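Textbooks > Robotics > Handling Soft Things > Chapter 4

Print this page | E-mail this page

Chapter 4: Grasping What Won't Hold Its Shape

I spent most of a May at Vollard convinced that bags were easy. You close two fingers on the neck, you lift, you're done! Then Chang-ho Kang handed me our log: 70 lifts, 36 of them good. (I'd been bragging at lunch, too.)
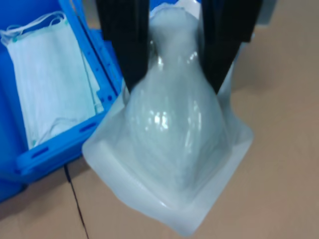

So we changed one thing, the height of the pinch, and ran the whole set again. This time 59 came up clean. I love that result, mostly for how plain the method is, and we'll spend this chapter on it: how to pick a grasp point on thin film, and how to score a lift fairly.

Contact: Brindard Textbooks | Copyright Brindard | Back to top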